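Vasthorpe Residents Board
Home & Utilities > Electric bills

Topic: Flat rate or time-of-use? Deadline is end of May

zbajwa
Posted 7:42 am

Driltus sent the letter everybody on the east side got. We have until the end of May to pick between staying on the flat rate or moving to time-of-use, and if you don't answer they leave you where you are. I have been on flat since we bought the house.

We are two adults and a kid, electric water heater, gas stove, central air. Last month we used 848 kWh. The calculator on their site says I would save 6 dollars a month on time-of-use, but it doesn't ask what hours I'm home, so I don't know what it is basing that on. My wife works from home and the air runs all afternoon from June on.

Has anyone on here been on it for a full year?

siebe_s
Posted 8:15 am

Three years on it. It works for us but we changed some habits. Dishwasher and dryer go after 9 pm, and the water heater is on a timer so it doesn't kick on between 4 and 9. If you don't have a timer on the water heater, get that done first. It is the biggest thing in the house after the air conditioner.

The 6 dollars is probably based on an average customer. Log in and go to Usage, then Download, and you can get your own hourly numbers. Add up what falls between 4 and 9 on work days. That tells you more than the calculator.

B. Bangash
Posted 9:03 am

I went back to flat after one summer. Siebe's advice is fine if you have things you can move. I couldn't move much. My mother lives with us and she is home all day, and I wasn't going to ask her to sit in an 84 degree living room until 9 at night. Our August bill was 95 dollars higher than the August before, same thermostat setting.

Also they only let you switch once every twelve months now. Read the back of the letter.

siebe_s
Posted 9:20 am

Was it the same weather both Augusts? That one summer was a lot hotter than the one before. I'm not saying you didn't pay more, but 95 dollars from the rate alone seems like a lot.

B. Bangash
Posted 9:48 am

It was hotter, yes. I compared the kWh too. Usage went up a little and the bill went up a lot. I still have both if you want to see them.

janaina.l
Posted 12:10 pm

We did the hourly download last year and put it in a spreadsheet. It took an evening. The file has 3000 rows if you pull the full four months, so pull one month at a time or the site hangs.

What surprised me was the overnight use. We were paying for things that were on and doing nothing - an old freezer in the garage, the cable box, a dehumidifier somebody left running in the basement. Getting rid of the freezer did more for our bill than either rate plan would have.

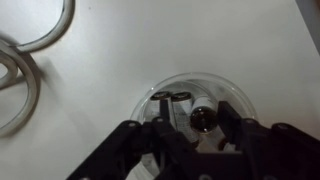

The small stuff was less than I expected. I put a plug-in meter on every charger and power brick in the house and most of them barely registered. So I wouldn't spend a weekend unplugging phone chargers. Check anything with a motor or a heating element and skip the rest.

We stayed on flat, for what it's worth. With the freezer gone the difference between the two plans was a couple of dollars either way.

vomitz
Posted 1:33 pm

going to disagree on the small stuff. one charger is nothing, but game console on instant-on, two printers, a sound bar, the thing for the garage door, it adds up over a year. I put the TV corner on a switched strip and the overnight number dropped enough to see on the graph

janaina.l
Posted 1:51 pm

Consoles, yes, I'd agree with that. I meant phone and laptop chargers.

Y Kakakhel
Posted 4:26 pm

One item I don't see mentioned. If you have solar or plan to get it, ask Driltus how the export credit works under each plan before you pick. Under flat they credit you at one price all day. Under time-of-use the middle of the day is credited at the low price, and that's when panels make most of their power. My brother James signed up without asking and he's stuck until next spring.

zbajwa
Posted 6:05 pm

No solar here. Thanks all. I downloaded April and a bit over a third of our use is between 4 and 9, and that is before air conditioning season. The water heater has no timer that I can find.

Leaning toward staying on flat this year and getting the timer put in. Does anyone know if that needs a permit in Vasthorpe?

siebe_s
Posted 6:31 pm

Mine did. The electrician pulled it and it was on his invoice. Call the town office before 4, they don't pick up after that.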